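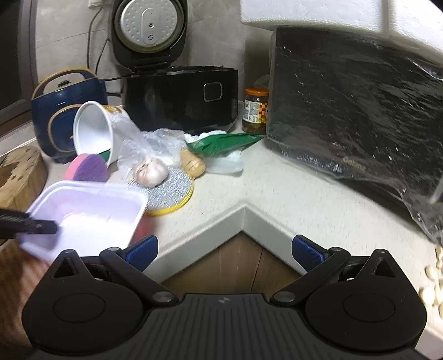

The $900 grout sealer and me

A flyer came through the door from a company called Devden, which does tile "restoration" all over Ellham. On the front it said LIFETIME GROUT PROTECTION. On the back, in much smaller letters, it said the lifetime was up to 14 years. I'd like to know whose lifetime they had in mind. A cat's, maybe.

I called them anyway. Our shower was tiled before we bought the place, the grout has gone a sort of weak-tea color near the floor, and I've been scrubbing it with an old toothbrush every couple of months and pretending that this is working. So I was a soft target, and I knew it.

The man who came out was named Zakhar Fedoruk, and I want to be fair to him. He was polite, he took his shoes off, and he looked at the shower for longer than I expected. Then he opened a folder. I don't trust folders. In the folder were photos of other people's showers, before and after, and in every pair the before was taken with the lights off.

He wanted $900. For that I would get a deep clean, a "color-locking penetrating treatment" called Stavarico, and a certificate. I asked what was in Stavarico. He said it was a proprietary blend. I asked if I could see the label on the bottle and he said the crew had the bottles. I asked what the certificate covered, and there was a pause, and then he read me a paragraph that ruled out cracking, movement, mold, "unsuitable cleaning products" and hard water. We have hard water. Everybody in Ellham has hard water. You can hear it in the kettle.

I told him I'd think about it, and he told me the price was good for that day only. That settled it for me, to be blunt. Any price that expires when the salesman puts his shoes back on was never the price.

What I think a sealer does

I'm not a tile setter. I read too many product sheets that week, and I pestered Severyn Zinchenko, who has been laying tile longer than I've been paying a mortgage. His view is that a sealer on ordinary cement grout slows down how fast stains soak in, gives you time to wipe things up, and wears off. How fast it wears off depends on how you clean and how often the shower gets used. He would not give me a number of years, and I liked him more for it.

He also said that sealing over dirty grout is a fine way to keep the dirt. And that a sealer isn't what keeps water out of the wall. If the waterproofing behind the tile is bad, you can paint anything you like on the front and it will still be bad. I went back to the flyer after that and found the words "stops leaks at the source." The source of what, they don't say.

Some grout doesn't need sealing at all, epoxy grout for one. Mr. Fedoruk never asked which kind we had. Maybe he could tell by looking. Maybe.
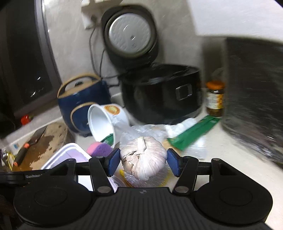

What I did instead

I bought a plain grout cleaner and a bottle of ordinary penetrating sealer at Prokopenko, the hardware store behind the bus depot. They let me read both labels right there in the aisle, front and back. I scrubbed for 2 evenings. My knees have opinions about that. We kept out of the shower until the grout looked and felt dry, which meant washing at my sister's, and then I brushed the sealer on and wiped the extra off the tile. I missed a patch behind the door and found it later as a cloudy streak. It came off with some rubbing.

Does it look better? Yes. I'm fairly sure most of that is the cleaning. I left 4 tiles' worth of grout in the back corner cleaned but not sealed, to see if I can tell the difference by December. So far I can't, but it's early, and I'm aware that one corner of one shower isn't much of a study.

If you've had the Stavarico treatment done and it has held up, leave a comment, and please say how long ago you had it and what you clean with. I'd also like to hear from anyone who has tried to make a claim on one of those certificates.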